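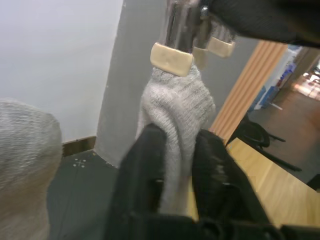

La prenda gris de punto, sujeta por abajo con los dedos negros y por arriba con las yemas beige.

De: Natalia Bañuelos
Para: lista del taller Montes
Asunto: Re: [montes-robots] Los calcetines y la percha, ¿alguna idea?

Hola, Evaristo, y hola a todos los que seguís el hilo en silencio, que sé que sois unos cuantos:

Perdona que haya tardado tanto en contestar, he tenido la casa patas arriba y quería leer tu mensaje con calma, porque traía bastante miga. Lo copio por trozos y te voy respondiendo debajo, que si no luego me pierdo yo y se pierde cualquiera que lo lea dentro de un año buscando «calcetín» en el archivo de la lista.

Evaristo Orozco escribió:
> Buenas. Por fin he montado en casa una versión pequeña de
> lo vuestro, con un solo brazo y una pinza impresa. Cojo bien
> trapos y camisetas, pero con los calcetines de punto no hay
> manera: o la pinza los suelta al levantarlos, o aprieta tanto
> que luego se quedan enganchados en el dedo y no caen.
> ¿Qué lleváis vosotros en las puntas?

Depende de la pinza. Los dedos negros son los lisos, mates, tal como salieron, y para pellizcar por los lados van muy bien si entra suficiente tela. Las otras puntas, las que van sobre varillas de metal, llevan almohadillas de goma beige, y ahí sí que hay historia, porque fueron varias tardes de cortar y pegar. La primera goma que puse era demasiado blanda y hacía justo lo que cuentas tú: abrías y el punto se quedaba colgando tan contento. Luego probé una más dura y el calcetín se escurría. La que tenemos ahora es de una plancha que andaba por el armario del taller desde tiempos inmemoriales, así que no te puedo decir ni la marca, pero si te pasas te corto un trozo y lo pruebas en casa. Limpia las yemas con alcohol de vez en cuando, que la pelusa de la lana se come el agarre sin que te des cuenta.

Y una cosa más sobre el apretar. Yo estuve mucho tiempo pensando en la fuerza y el problema lo tenía en la cantidad de tela. Si pellizcas solo el canto, el punto se estira y parece que lo tienes, pero se va en cuanto tiras. Baja un poco más antes de cerrar, que haya pliegue entre los dedos, y verás que con la mitad de apriete te sobra. En nuestro programa el cierre está en 90, sobre una escala que va hasta 247 (no me preguntes por qué 247, es lo que devuelve el controlador y ahí se quedó). Con los trapos lo subo algo. Con los calcetines, nunca.

> Lo segundo: me falta el paso de una mano a otra. Como solo
> tengo un brazo lo he sustituido por un gancho fijo, pero
> me interesa saber cómo lo resolvéis, por si me animo con
> el segundo antes de que acabe el año.

¡Anímate! Es lo más entretenido de todo el montaje, de verdad te lo digo, aunque también lo que más horas se lleva. El truco que nos funciona es tonto: la segunda pinza agarra por arriba mientras la primera sigue cerrada abajo, se estira un poquitín para que la prenda quede derecha entre las dos, y después se suelta la que toque. Ese estirón previo es importante. Sin él el calcetín llega hecho un gurruño y no hay quien lo presente a la percha como Dios manda. Con él la tela queda en vertical y sabes dónde están las dos puntas sin tener que volver a mirar. Lo que no hay que hacer es tirar con los dos brazos a la vez, que fue mi primera idea y acabé con un puño de lana dado de sí que mi madre todavía me recuerda. Uno quieto y el otro se mueve, despacio.

El intercambio está en la rama Kadivitz del repositorio, en la carpeta que se llama «traspaso». Los comentarios son míos y algunos están escritos a horas que no eran, así que léelos con cariño. Si te atascas con las posiciones, usa el simulador de Zallelel que pasamos por la lista en julio, que al menos te avisa de los choques entre brazos antes de que los oigas.

> Y lo tercero, la percha. La mía se balancea en cuanto la
> rozo y la pinza llega tarde a todas partes. ¿La tenéis
> fija a algo rígido?

Pues no, la nuestra también cuelga de un hilo. Te pego una imagen, que se entiende mejor que como lo explico yo.

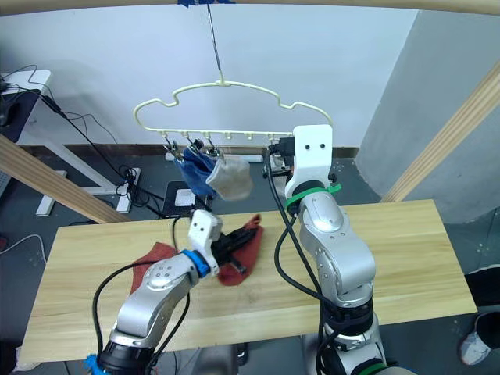
La percha colgada del travesaño, con los dos calcetines en las pinzas metálicas y los brazos a lo suyo en la mesa.

Fíjate en lo de arriba, que es más casero imposible: hilo fino y un trozo de cinta azul para fijarlo al travesaño de madera. Estuve a punto de hacerle un soporte rígido, tenía hasta el dibujo, y al final me alegro de no haberlo hecho, porque con la percha rígida cualquier error de posición lo paga la pinza, y con la percha colgada lo absorbe el hilo. A cambio, claro, se menea. Mi solución es usar el brazo derecho como si fuera la mano que sujeta la percha cuando tiendes en casa: lo llevas a la altura del extremo de la barra, la paras, y trabajas con el otro. Tú con un solo brazo lo tienes más difícil, pero se me ocurren un par de apaños. Puedes acortar el hilo todo lo que te deje el marco, que un péndulo corto se calma antes. O puedes poner un segundo hilo en el otro extremo, con un poco de tensión hacia un lado, lo justo para que no gire. Yo empezaría por lo primero, que son dos minutos.

También conviene que lleves las esperas por programa y no a ojo. Después de cada toque esperamos 19 segundos antes de volver a acercarnos, que se hacen eternos, lo sé. Con menos me ponía nerviosa yo y fallaba el brazo.

De los cables no me digas nada, que ya me lo digo yo. Los negros gordos que van por fuera hacen una curva muy grande, y es a propósito: la primera vez los até cortos para que quedara bonito y en la muñeca tiraban tanto que el brazo perdía la posición. Déjales holgura, aunque quede feo, y comprueba el recorrido entero a mano antes de dar corriente. Lo de detrás de la mesa, la regleta y esa maraña que baja del escritorio, lo arreglaré un día de estos. Llevo diciéndolo desde el invierno.

> Último: ¿de dónde sacasteis el tablero? El mío es de una
> estantería vieja y la cámara se me vuelve loca con los
> reflejos.

La madera clara la recogió el grupo de carpintería y nos la cedieron ya cortada. No te compliques: cualquier tablero claro que no brille te vale. Si el tuyo tiene barniz, dale una lija fina y no le pongas nada encima, o échale un mantel liso mientras pruebas. A mí me ayudó más ordenar la ropa por colores que cambiar la mesa, te lo digo como lo siento. El trapo rojo se distingue de maravilla sobre la madera. Los calcetines grises delante de la pared clara son otra cosa, y para esos tengo un umbral aparte que todavía no me convence. Si alguien de la lista sabe de segmentar punto gris claro contra fondo claro, que levante la mano, por favor, que hay café y bizcocho de por medio.

En cuanto a cifras, ya que me preguntabas en privado: llevo apuntados aproximadamente 216 intentos en el cuaderno, mezclando los buenos, los malos y los que paré yo con el botón porque no me gustaba el ruido. No te fíes de ningún porcentaje que saques de ahí, porque por el medio he cambiado las gomas, la altura de la percha y hasta de calcetines. Cuando tenga una tanda seguida sin tocar nada la subo a la lista con los registros.

Una pregunta mía para terminar, que no todo va a ser contestar. Decías hace tiempo que habías pedido los rodamientos a Stosdale para la base. ¿Te llegaron? ¿Tienen holgura? Los nuestros empiezan a sonar un poco al girar y quiero cambiarlos antes de que sea un problema, pero me da pereza desmontar la base para poner algo peor que lo que hay.

Pásate cualquier tarde por el taller, que a partir de las seis suelo estar, y tráete la pinza impresa, que me muero de curiosidad. Y si puedes, unos cuantos calcetines viejos, de los gorditos, que los finos ya los tengo muy vistos.

Un abrazo grande,
Natalia

--
Lista de correo del taller Montes, grupo de robots.
Para responder a todos, deja la dirección de la lista en copia. Recortad las citas, por favor.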